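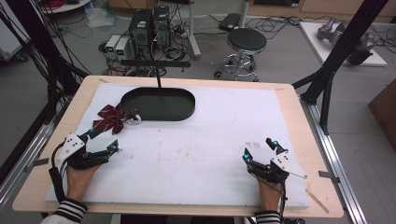

Buying a used camper van from Skanness: your questions

I'm Glenys Merrick and I answer most of the phone calls and emails here, so these are the things I get asked over and over. If yours isn't covered, call me. I'm at my desk from 8 in the morning and I like a chat!

Do you only sell camper vans?

Pretty much, yes. We take in the odd regular van when it comes as a trade, but they go quickly and I don't usually bother listing them. If you want one, ask me and I'll put you on my list.

Can I come and look without an appointment?

Sure, come on over. The only day we're closed is Monday. If you have your eye on one particular van, though, please call first, because the keys may be out with somebody on a test drive and I'd hate for you to make the trip for nothing.

How long is a test drive?

Plan on 20 miles. Keith Tuhiwai goes along with you and he'll take you up the hill on the McAlister road, then through town so you can try parking the thing. (Everybody worries about the parking. You get used to it faster than you'd think.) Bring your driver's license, the real one and not a picture on your phone.

What does the deposit cover?

A deposit of $2,000 holds a van for you while you sort out your loan or sell your old car. It comes off the price when you buy. If our inspection finds something wrong that we can't fix, you get the whole amount back. If you simply change your mind, we keep a small part of it for the paperwork, and the exact figure is on the form you sign.
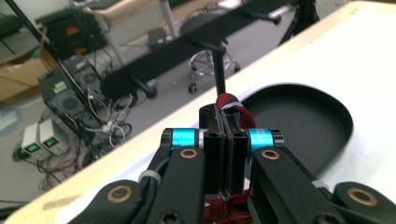
Red, white and blue strap, with dark red cloth below.

Will you take my car as a trade?

Most likely. Send me the year, the mileage and a few honest photos, dents and all, and I'll send back a ballpark number. Keith has to see it in person before we settle on anything. Please clean out the glove box first, we have a whole drawer of other people's sunglasses.

What's the difference between the Puma and the Orkden layouts?

Those are just our own names for how the back is fitted out. The Puma has the bed across the rear and the kitchen by the side door, so it feels roomy when you're sitting up. The Orkden has 2 single beds that run lengthwise, and it's the one I'd pick if one of you gets up in the night. Both have the same fridge and the same water tank.

Is there a warranty?

Every camper we sell comes with six months on the engine and transmission. The living area is covered too, apart from cushions, curtains and light bulbs. You can pay for a longer plan, and I'm happy to go over it with you, but read the pages on water leaks before you decide.

The listing says 2,267 miles since service. Is that a typo?

No, I really do write down the exact number when the van comes in! It goes up a little with test drives, so check the dash when you're here.

When is the best time to buy?

We have the most vans on the lot in March, before the camping crowd wakes up. By summer the Puma layouts are mostly spoken for. Winter is quieter, and Keith has more time to show you how the heater works.

Can you deliver?

Yes, if you're within a day's drive. Give me your zip code and I'll work out a price. You'll still need to sign the papers in person before the van leaves us.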